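Ticket 2158: Audio guide on the Tremetti Marsh boardwalk skips the heron pool stop

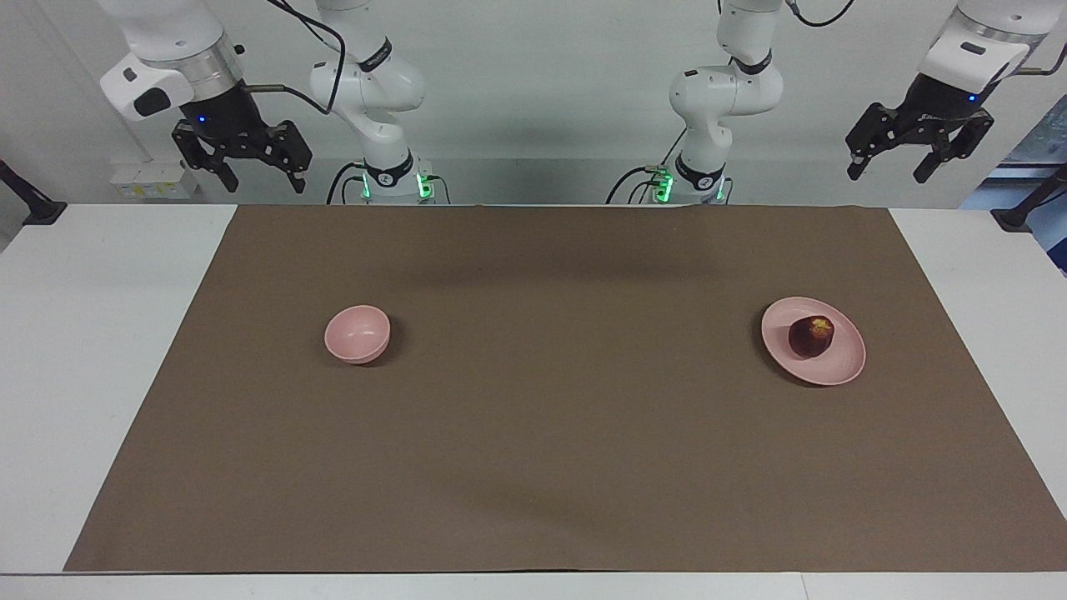
Pink bowl and plate on brown paper, with fruit on the plate.

Print this page | E-mail this page

Opened: 3 June 2024
Product: Kunance trail guide app
Status: Open, workaround available

Thanks so much to everyone who wrote in about this one, and please forgive the long write-up, but I know how many of you plan a whole morning around this walk.

What people are seeing: you start the tour at the Msimang parking lot, the first stops play just as they should, and then somewhere past the cypress bend the guide goes quiet and picks up again at the observation tower. The heron pool stop (the one about the peat and the floating islands, which I happen to love) never plays at all.

What we have tried so far:

Restarting the app at the trailhead. No change.

Deleting the tour and downloading it again on good Wi-Fi. This helped on one older phone and did nothing on the other, so I would not count on it.

Walking the loop backward from the tower. The stop played perfectly, twice in a row, and that got us looking at the map file. The boardwalk was rerouted last October after the high water, and the trigger point for the heron pool still sits on the old Panov spur. Coming from the tower you pass close enough to set it off. Coming from the lot you don't.

Workaround for now: open the stop list, tap stop 4, and press play yourself when you get to the double bench with the railing. The recording is all there and runs 90 seconds. If the list looks grayed out, turn off battery saver — it blocks manual play on some phones.

Next step: move the trigger point onto the new boardwalk and send out a fresh map file. I'll update the ticket once it has been walked in both directions.

We use cookies to remember your settings. Accept | Learn more

Comments (3)

marshwren: Same thing happened to us, and tapping the stop worked fine. Lovely recording, by the way.

two_canoes: Battery saver was my problem. Could you put that on the sign at the lot?

gatorcountry: Stop 2 is very quiet for me as well. Should I open a new ticket or add it to this one?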